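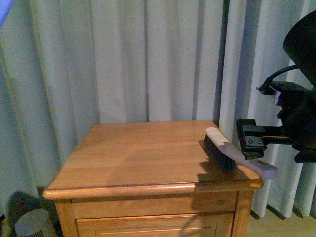

Clear the top of the cabinet first

My Wednesday bedroom reset starts at the little wooden cabinet by the curtain, because everything I carry in gets dumped there. I use a black-bristled hand brush with a pale handle (mine's an Ernus, any soft one will do) and sweep with the grain, back to front. Do the rounded front lip too – dust loves it!

Then deal with the strays. Anything from the kitchen goes back to the kitchen, and yes, I've had a plastic ladle land in my bedroom. If it has a slot in the handle, hang it on a hook the minute you get there or it'll be back by dinner. 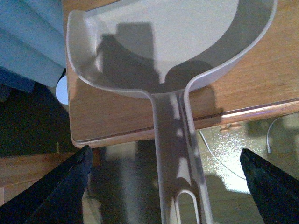

Get a good grip on the brush

I used to hold mine way too far up by the bristles and my wrist hated me for it. Slide your hand down the handle and let the brush do the work. Short, light strokes, please. Big swoopy ones just send crumbs over to the Tuncer rug, and then you've got two jobs.

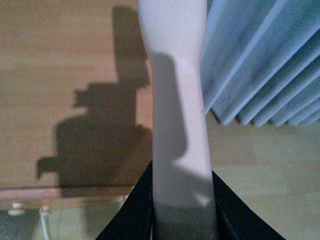 A smooth, pale cylinder beside the wood top.

Now sweep the bed

Pull the sheet as flat as you can be bothered to, and shove the pillow up against the headboard. Set the lip of the dustpan right down on the fabric, press a little, and flick toward it. Balled-up bits go first, then crumbs. I give the whole thing 16 strokes and call it done – plenty for a double. 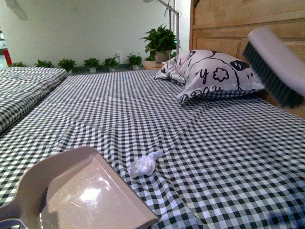 Dustpan down on the gingham, brush at the ready.

Empty the pan before you set it down anywhere, then tap the brush out over the trash can.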